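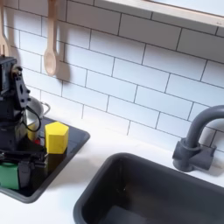
Piltel Open Day kitchen demonstration

The Piltel Open Day kitchen demonstration was a public showing of a small robot arm at a toy kitchen, held in May at the Piltel building in Mikville. The arm was run by software known as Debnath and was meant to pick up colored blocks and move them between two basins set into a white countertop. Piltel promoted it as a first look at "household robotics." Much of the later discussion concerned how little the showing had to do with a household.

Background

Piltel had held open days before, mostly tours of its workshops and talks for local schools. The kitchen demonstration was the first in which visitors could watch a robot handle objects at close range. Debnath, the software behind it, had been described in the company's flyers as able to "learn chores by being shown them." No written account of how it had been trained was given out at the event, and the company did not publish one afterward.

Setup

The display was built as a play kitchen, with white tile on the back wall and wooden utensils hanging above the counter. A black arm with a gripper worked at the left, over a small black basin. A larger gray sink with a curved faucet stood to the right. The items used included a yellow six-sided block and a green block, and a silver pot was kept near the back wall.

The kitchen look did a good deal of work for the company. The same task on a bare board would have been recognized as block sorting, something small arms had been doing at trade shows for years. Piltel's flyers called it "clearing the sink." No food, soap or running water formed any part of the program, and the blocks had flat sides that a gripper with parallel fingers can hold far more easily than a cup or a wet plate.

Program

Each session lasted 10 minutes. A presenter gave a short talk, the arm was started, and a block was to be taken from the small basin and set down in the large sink. Staff reset the display between sessions. Visitors stood behind a rope and could ask questions but were not allowed to choose which block was used or where it was placed at the start – a limit that several of them objected to.

The presenters gave differing answers on whether a person could take control of the arm during a session. One told visitors that the arm ran "on its own from start to finish." Another said that an operator at a laptop could step in when needed. Piltel later stated that both answers were correct, without saying how often an operator had stepped in.

Claims and results

Piltel gave the number of visitors for the day as 1,512. This was the count taken at the main entrance, and it included people who had come only for the workshop tours. The rope area held far fewer, and no separate count was kept for the kitchen display.

The company also said that Debnath had completed more than 1,000 transfers in the weeks before the open day. It did not say how many had been tried, so the figure cannot be turned into a success rate. A sheet handed out at the door offered a "100 percent safe" rating for the arm. The sheet named no standard and no testing body, and the line was dropped from the version later placed on the company's website.

Reception

Families and school groups were generally pleased with the event, and the sessions drew steady crowds. The Hernside robotics club, which sent members to watch, was cooler. Its newsletter called the demonstration "tidy, slow and hard to learn anything from" and asked Piltel to repeat it with objects brought by the audience. The newsletter also pointed out that a toy kitchen is scaled to the reach of the arm, while a real one is not.

Piltel replied that the showing had been planned for the general public and was never offered as a test. Critics answered that the flyers had said otherwise – the word "proven" was used of Debnath on the front page. A second showing with visitors' own objects was discussed at Mikville, but no plan for it has been announced.

Last updated: 04/02/2018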